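Reading time: 2 min

Notebook, kitchen corner, Trostau office
5/18/21

Continued with the Polta trial. The question for this week is still the same: which small jobs in the office kitchen can go to the robot, and what is left for the people who do them now.

The log from Mokgethi came this morning. It shows 1,126 pick attempts until now. I did not yet sort them by object, I will do it before the next meeting.

What changed for the staff, as I hear it from them:
- The kitchen duty list is shorter, 19 names are still on it.
- People now put things back in the same place, also when they are tired. Two colleagues said they feel a little watched by this rule. I think we must take it seriously.
- The cleaning staff asked if their hours will be cut in December. I could not answer. I wrote to Nekodby and asked for a clear reply on paper.

Speed is not the problem. A person waits up to 6 minutes for one round and mostly does not mind, because they can do other work in this time.

Objects for the grasp list: paper roll on the rack over the left basin, and the big white container, held from its lower part.

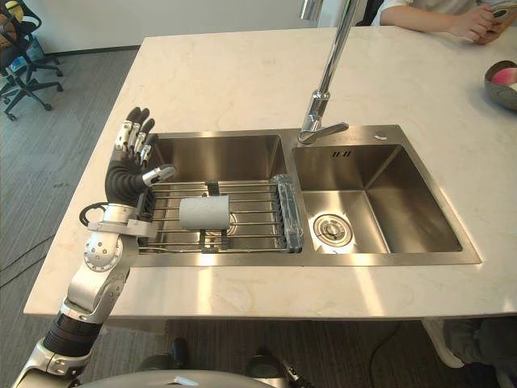
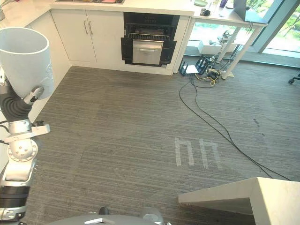 To do
- Sort the log by object.
- Ask again about the cleaning hours.
- Order 300 more labels for the shelves, the old ones come off.
- Move the duty list to a place where everybody sees it.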